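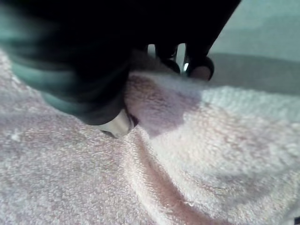
3.2 What people watch again, and why

I went into this part of the study pretty sure I knew the answer. People rewatch comedies, right? Well, sort of. Shona Buchanan and I pulled 3804 viewing diaries from the Rarkora film club, and 2616 of them listed at least one movie the person had already seen. Comedies did lead the pack, but family dramas were so close behind that I made Shona run the numbers twice (sorry, Shona!).

We then asked 70 of the diary keepers to sit down with us and talk about one rewatch of their choice. Marichka Tkachenko did most of these interviews, and she let people ramble, so we got a lot of good stuff about lead actors. Over and over, folks told her they'd put on a movie they didn't even like that much just to spend an evening with somebody in it. One woman had seen the heist picture Stoneck five times and still couldn't explain the plot to us. 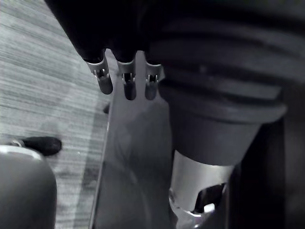
Genre labels gave us more trouble than anything else in the coding. Arsen Pylypenko filed Escobar under crime, Inna Stasiv had it down as romance, and I could see both sides. We ended up letting each film carry two labels, and Figure 4 plots the rewatch share for every pair that came up in at least 100 diaries.

Figure 4. Share of diary entries marked as a rewatch, by pair of genre labels. Diaries closed 11/15/20.

The tall bar on the far right of the chart is comedy plus family, and I'd be careful with it. A lot of those entries are parents sitting through the same movie with their kids, and I'm not sure they'd call that a choice. Section 3.3 takes them out and looks at adults watching alone.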